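Zundar Soft Desktop Pouch
Small storage for worktables, counters and shelves

Overview

The Zundar pouch is a small, upright container in tan fabric, supplied by Ponce for offices, classrooms, studios and reading rooms. It is intended for the small articles that collect on a shared table: erasers, clips, keys, spools, chalk and similar items. The sides are soft and the rim folds over, so the height may be adjusted to suit the contents.

The sandy beige color was selected by Elvia Jaramillo to sit quietly beside the white tabletops used in most of our furniture orders. Slight wrinkling of the fabric is normal and does not constitute a defect.
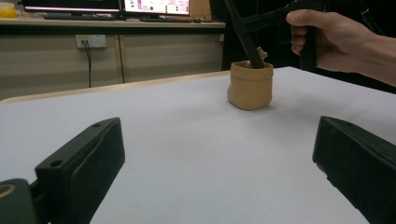

Use and placement

Place the pouch on a flat, dry surface. Fold the rim outward once for everyday use, or twice where short items must be reached easily. Heavier articles should go in first – a pouch filled only at the top may lean. It is not suitable for liquids, food or uncapped pens.

Care

Empty the pouch and shake it out before cleaning. Wipe with a damp cloth and mild soap, then reshape the sides by hand and leave it to air dry with the rim unfolded. Do not bleach, iron or tumble dry.

Ordering

Pouches are sold in packs of 6 and in cartons of 30. Mixed cartons with the taller Flolport container are available on request. Stock at the time of the last update was 1,668 pouches. Orders placed by schools and public libraries may be invoiced after delivery.

Unused pouches may be returned in their original pack. Personalized labels are made to order and cannot be exchanged.

Inquiries regarding large orders should be directed to Dayana Pacheco, Institutional Sales. Questions on care and replacement are handled by Urs Hubmann, Customer Service.

Page updated Feb 24, 2025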